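Two-arm brick cell back on daily runs at Drakimwood

23 August 2025

Gestau has returned its Zein cell to daily operation at Drakimwood following a service stop that covered the grippers, cable routing, arm calibration and work surface. The cell has two arms that pick up, join and separate toy building bricks inside a small enclosure. It was last stripped down and reset in March.

The stop was planned at 900 hours of arm time but was brought forward when the left arm began to release bricks late. Logs from the cell showed the jaws taking longer to reach their open position than the controller allowed for. In most runs the delay had no effect. When the second arm was already moving in to take the brick, it led to a short tug between the two grippers and a protective stop.

Technicians traced the delay to drag in the cable loop at the wrist. The loop had been tied down too tightly at its last refit and was pulling against the gripper body at the far end of the wrist's travel. It has been re-formed with more slack and the ties moved back along the forearm. The same change was made on the right arm, although no fault had been logged there.

Gripper fingers on both arms were taken off, cleaned and checked for wear at the tips. One pair was replaced. The rest went back on with new screws, and the opening width of each gripper was set again from zero. Gestau now lists finger screws as a single-use part in the maintenance sheet for the cell.

Calibration followed. Each arm is first driven to a set of known points on the floor of the cell, and the offset at each point is written to the controller. The arms are then brought together over the middle of the work area and the position of one is checked against the other. The last check is a handover with joined bricks, where a small angle error at one wrist shows up clearly at the far end of the row.

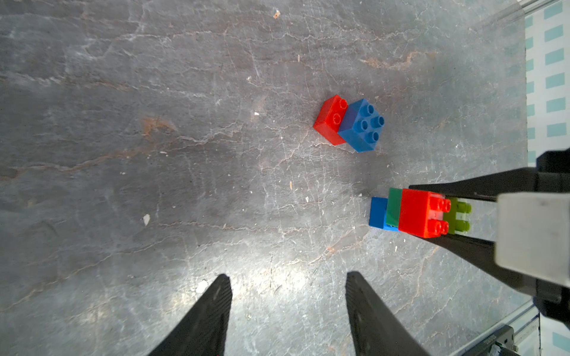
A row of joined bricks in one gripper, with the open fingers of the other arm in the foreground. Zein cell, Drakimwood.

A row of four bricks is the standard test piece. A single brick can be gripped well off centre and still be passed across, so it says little about alignment. The longer row puts more load on the jaws and will turn in the grip if the two fingers do not close evenly. The procedure calls for 26 handovers in a row without a drop, a stop or a manual correction. If one fails, the count goes back to zero and the offsets are looked at again.

The first attempt ended early with a row twisting in the right gripper. The cause was a finger seated slightly out of square on its mount. It was loosened, pressed home and tightened, and the full set was then completed on the next attempt.

The floor of the cell was also cleaned. It has a grey, veined finish, and small chips and flecks build up on it over weeks of use. A brick resting on a chip sits at a slight tilt, enough to spoil a grip planned for a flat brick. Wiping down is now a daily task, done before the arms are powered up. Glare from the lighting remains an open item, and Gestau plans to try a lower light setting before it considers a different surface.
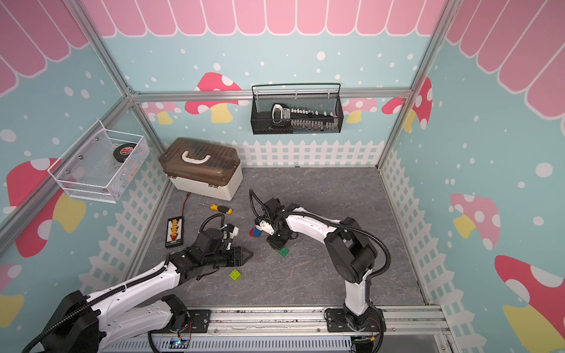

Tools used for small adjustments are kept in or beside the cell while work is under way. The start-up sheet has a line for clearing the floor before an automatic run, and it must be signed before the controller is switched out of manual mode. In manual mode the arms are held to low speed and either can be moved alone.

The frame is made of aluminium extrusion, and the rail under the arms was checked for movement at the mounting plates. Two bolts on the right arm's base had lost some torque. They were tightened to the setting given by Stendska, which supplied the rail and plates, and marked with paint pen so that any further turn can be seen without a wrench. The small circuit boards and connectors near the rail were left in place. Their plugs were reseated and the wires labelled at both ends – a job carried over from the March stop.

No change was made to the wall covering. Its printed pattern is part of the fixed background used by the cell's cameras, and replacing it would mean repeating the camera setup as well as the arm calibration.

The cell logged 422 completed pick-and-join cycles in its first period back in service, with no protective stops charged to the wrist cables. One stop was recorded when a brick was pushed against a side wall, outside the reach set for either arm. It was cleared by hand and the run restarted.

The maintenance sheet has been reissued with the new cable tie positions, the finger screw note and the paint mark check. Wrist cable slack will be measured at each weekly inspection until the next full service. A spare set of gripper fingers is on order from Stendska.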